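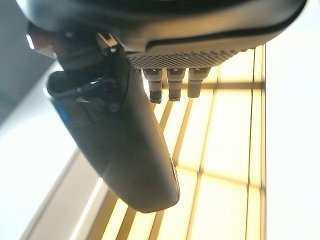 Unloading the dishwasher goes faster if you decide where everything lands before you pull out a rack. Most people open the door, grab whatever is closest, and walk it to a cupboard, then come back for the next thing. It helps to have bright light over the spot where you work, bright enough that dark shapes stand out sharply against what is behind them, as they do here. A drop of water or a bit of stuck food on a dark pan handle is easy to miss in a dim corner.

By Mimoza Mujić
Dec 10, 2021

Start with the bottom rack. Water sits in the rims of cups and in the hollow bottoms of bowls on the top rack, and if you pull that one first it all tips down onto plates that were already dry. Empty the bottom, push it in, then do the top. In the kitchen we had in Nendstead the dishwasher was next to the trash can and the bottom rack could only come out halfway, so I did it the other way around for years and dried every plate twice.

Plates that come out damp should not go straight into a stack. Two flat plates with water between them will still be wet the next morning, and the foot of the upper one leaves a ring on the lower one. Stand them on edge in a drying rack for 15 minutes. Leave an empty slot between dinner plates if you have the room. Salad plates can go in every slot. 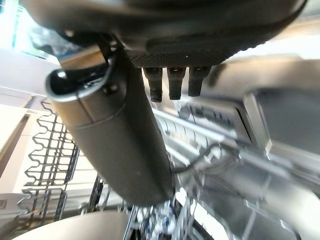
The tines matter more than people think. If yours fold down, check that they have clicked all the way up before you load, or the plates will lean on each other and the sides that touch come out dirty. Run a finger down the coating now and then. Where it has worn through, the bare wire rusts, and the rust marks pale dishes. Hardware stores sell small bottles of rack coating and packets of rubber tips. Clean the spot, let it dry overnight, brush on two thin coats, and wait a full day before you run the machine. One thick coat peels off in a week.

Load plates so they face the center, where the spray comes from. Big ones go toward the sides so they don't block the arm. Spin the arm by hand before you shut the door – if it catches on anything, move that thing. Scrape but don't rinse, unless the dishes will sit for more than a day. Egg and oatmeal are the exceptions at my house and get rinsed right away.

Pots with a nonstick lining I wash by hand. Same for wood, good knives, and anything with a gold rim.
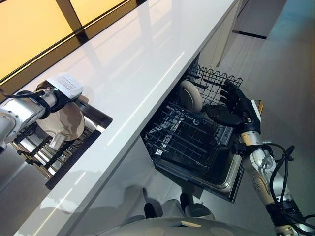
A drying rack set down into the counter is handy because it doesn't slide and the drips stay put, but it has to be cleaned like a sink. Lift the rack out once a week and wipe the well underneath with hot water and a little dish soap. Dry it with a towel. Crumbs get down there, and in a warm kitchen they start to smell. If you have hard water you will see a white film on the metal. Wipe it with plain vinegar on a rag, rinse, and dry. Vinegar should not sit on metal for long, and it should stay off marble altogether.

A glossy white counter shows every streak. Use two cloths, one damp and one dry, and go over it in the same direction both times. Skip the powdered cleansers. They leave fine scratches that you only notice when the light is low, and by then it is too late to do much about them.

My neighbor Mahnaz Sharifi keeps her everyday plates in a deep drawer right beside the dishwasher, and I moved mine in September after seeing it. I can now put away the whole bottom rack without taking a step. Line the drawer with something grippy or the stacks shift when you close it. The bowls would not fit, so they are still up in the cabinet.

The filter at the bottom of the tub should come out every 4 weeks. Twist, lift, rinse it under the faucet, and use an old toothbrush on the mesh. Check the hole it came out of for glass and fruit stickers before you put it back, and turn it until it locks.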